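Notice to Residents of Jitaru Street

Prarnier Civil Works wishes to inform all residents that the resurfacing of Jitaru Street will begin in May and will continue for two weeks. Access to numbers 1 to 243 will be kept open on foot. Residents are asked to remove vehicles, bicycles and any other property from the carriageway before seven in the morning.

The company has been made aware of the chair outside number 88. Our site manager, Mr Sorin Stanciu, called at the address and was received by Mrs Sânziana Vasiliu, who stated that the chair had been there since the street was last paved and would stay. An offer of 2,000 lei for its temporary storage was declined. Mr Stanciu was given coffee.

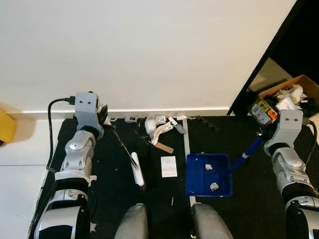

Mr Teodor Preda of the roads department attended the following morning to establish whether the chair stood on public land. He found the old kerb line beneath the soil and measured from it twice. His report places the two front legs in the street and the two rear legs in Mrs Vasiliu's garden. During his visit he was also asked to look at her hallway, where the floor had been raised after the last works. He was unable to say whether the department was responsible for the tiles. He too was given coffee, and sat in the chair to drink it.

The company has since revised its drawings. The new kerb will curve outwards at number 88 and return to its former line at the gate of Mr Laurențiu Bogdan, who has asked us to record his objection. He has also asked whether a bench outside his own house would be treated in the same way. Residents considering similar requests should write to the site office before the asphalt is ordered.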